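4.2 Coating wear and egg release in household pans

The second part of the study looked at how well nonstick frying pans kept their release properties under ordinary home use. Households were given a pan from one of three lines, sold under the names Jimden, Dallham and Geraghty, and were asked to cook at least one egg dish in it each week. Of the 619 households that took a pan, 515 returned complete cooking diaries. The remaining diaries had gaps of a month or more and were left out of the analysis.

Each diary entry recorded the dish, the burner setting, the fat used and whether any food stuck. Cooks were free to choose their own recipes. Omelettes and fried eggs made up most of the entries, followed by pancakes and thick baked egg dishes finished under the broiler.
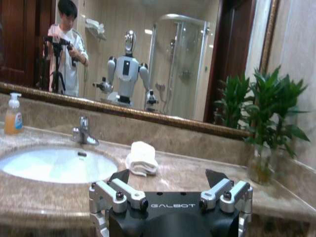 Sticking was scored on a four-point scale, from a clean release to food that had to be scraped away. Where a cook left the score blank but described the result in words, two members of the team assigned a score separately and then compared their answers. Entries on which they could not agree were dropped.

Pans from all three lines performed well at the start of the trial. Differences appeared later, and they followed the way a pan was heated more closely than the line it came from. Pans that were often preheated empty on a high setting lost their release earlier than pans warmed on a medium setting with a little oil. The effect was strongest in the thinner Dallham pans, which also showed the most warping at the base.

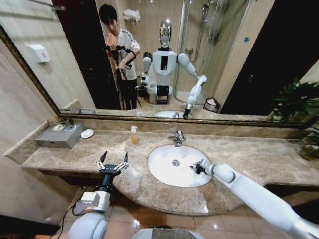
Figure 6. Bathroom vanity with a marble countertop, white oval basin and single-lever faucet.

Washing habits mattered less than we had expected. Households that used a dishwasher reported slightly more sticking by the end of the trial, but the difference was small and did not hold for the Geraghty line. Use of metal utensils was rare - most diaries mentioned wood or silicone - and we draw no conclusion about it.

At the close of the trial, 18 households agreed to a longer interview about when they would replace a pan. Answers varied widely, and several cooks said they kept a worn pan for onions or for toasting nuts after it was no longer fit for eggs.

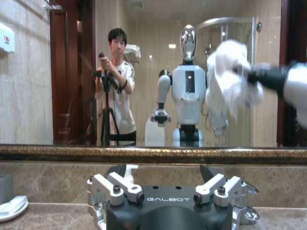
One cook from the Tukirer area said that she had stopped making omelettes in her pan by November but saw no reason to throw it out, as it still browned potatoes well. She added that she would pay more for a heavier pan if the package stated plainly how hot it could safely get.

Remarks of this kind suggest that a single measure of pan life may be too simple. Section 4.3 therefore reports egg release and general usefulness separately.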